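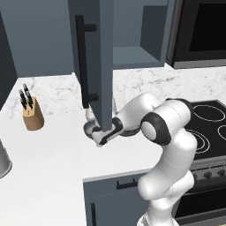

Figure 3. The upper-cabinet task in the simulated kitchen. The gripper is closed on the lower edge of the door, and the bar handle is not in use.

4.2 What counts as an opened door

Cabinet opening has become a standard entry in lists of household skills, and it is easy to see why. A door moves along one path, the end state can be read off a single joint angle, and a simulator can check it without anyone watching. We argue in this section that these same features make it a weak test of whether a machine can do kitchen work, and that the scores reported for it, ours included, should be read with more care than they usually get.

Figure 3 shows the problem in a small way. The door has a long black bar handle on its face. A person would be expected to pull on it. The arm has hold of the bottom edge of the panel instead, near the corner. By the rule used in the Skeston task set, the method makes no difference: a trial is a success once the hinge passes the target angle, and nothing is recorded about which part of the door was touched. We kept that rule for our main results so that they could be compared with earlier ones, and the policy reached the target angle in 47 percent of trials.

We then scored the same trials a second time under a stricter rule. Under this rule the door must be opened by its handle, the arm must let go, and the door must stay open for 3 seconds afterward. The rate fell to 6 percent. Most of the lost trials failed on the first condition. The policy had learned to work at the edge of the panel, where a simulated door with low friction and a free hinge gives way to almost any contact. Real cabinet doors often have a catch, a soft-close hinge or a gap too narrow for a finger pad. None of these is modeled in the task set, and we see no reason to expect that a habit learned without them would survive meeting them.

It may be objected that people also open doors by the edge, and that asking for the handle is fussy. We have some sympathy with this. Someone with wet hands will hook a door with a wrist or push it wider with an elbow. But a person who does so has usually judged that the door is light and already ajar, and can go back to the handle if it sticks. We looked for that kind of recovery in the logs and found very little. When the hinge was stiffened slightly, the arm repeated the same approach until time ran out. Bettencourt reports the same pattern for drawers in the Dewulf tests, and we think it is more common than published success rates suggest.

A second difficulty is that opening the door is rarely the chore. People open an upper cabinet to take something down or put something away, usually with the other hand full and often with the counter below already in use. In the kitchen of Figure 3 there is a knife block on the counter and a glass-top stove close by, yet the task asks nothing about either. An arm that swept the knives to the floor on its way up would still be given full marks, provided that the door ended up in the right place. We do not claim that our policy behaves this way. The point is that the score could not tell us if it did.

To get some sense of the gap, we joined the door task to four others (take down a cup, set it on the counter, close the door, return to rest) and ran all 5 as one sequence. No trial was completed from start to finish. Closing the door caused the most trouble, in part because the policy had so often left it at an angle from which the arm could not easily reach around it. A result of zero is awkward to plot, and it may explain why chained tasks of this kind tend to be described in the text of papers and left out of the tables.

None of this shows that household arms are impossible or that simulation is a waste of effort. The Skultemwood kitchens are quick to run and cheap to change, and we could not have tested the stiffer hinge so easily on hardware. Our complaint is with the step from a hinge angle to the phrase "can open cabinets," which a reader will take to mean cabinets at home. Until contact, release and nearby objects are scored, we suggest that results be given as "moves the door past the target angle." Torres, who reviewed an early draft, thought this wording too harsh. We have kept it, and the tables in Section 5 use it throughout.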